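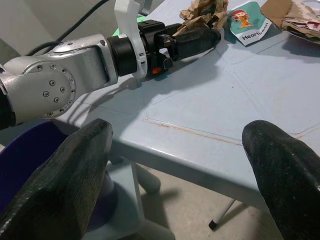
Melina Dimitriou wanted it on record before anything else that the voucher deadline is too tight, and that she won't book her networking exam until somebody confirms the retake rules in writing. Fair enough, Melina, it's on record!

OK, so these are my notes from the Wednesday meeting of the Lultside certification study group. I type fast but I don't type everything, so if I left out your best point, send me a message and I'll add it.

We started at 6:15 and had 21 people signed in, plus a few who came in during the first item and never found the sheet. Last month's minutes were approved with one fix (I had the subnetting workshop down for the wrong room, sorry).

Vouchers. We have 322 dollars left in the voucher fund after the spring round. Two people asked for help with the cloud fundamentals exam and one with the help desk one. I read out the terms from Vernus, the testing center we book through, and they say a voucher has to be used before the end of July. That's what set Melina off, and a good half of the room agreed with her. I'm going to write to Vernus and ask two things: can we push the date, and does a failed first try eat the whole voucher? Until I hear back we're holding off on new purchases. Agreed on a show of hands, no one against.

Practice tests. This one ran long. Fudenum has offered us a group login to their question bank, which has nearly 600 questions for the networking track. I tried it over the weekend and liked the explanations, but the routing section felt old to me — there was a whole batch on stuff that I'm pretty sure got dropped from the objectives. A couple of people said they'd pay for it anyway just for the timed mode. Others would prefer to put the money toward lab time. We also got into whether some of the free sets going around are real exam questions that somebody leaked, and I'll repeat what I said in the room: please don't post those in our chat. You can lose your cert over it.

We settled on a one-month trial of the Fudenum login for the networking people only, and we'll talk again next time.

Labs. The Economou room is ours on Saturday mornings through the summer, which makes me very happy. Bring your own laptop and charger. The two older switches are back on the shelf and labeled, and please wipe your configs when you're done (I spent an hour last time chasing a password that wasn't mine).

Passes since last meeting: two, both on the help desk exam. Cake was eaten.

To do
Me: email Vernus, set up the trial login, post the lab hours.
Melina: send me the retake wording she found.
Everyone: tell me which exam you're aiming for so I can sort the study pairs.

We wrapped up at 7:40. Next meeting is same room, same time, first week of July.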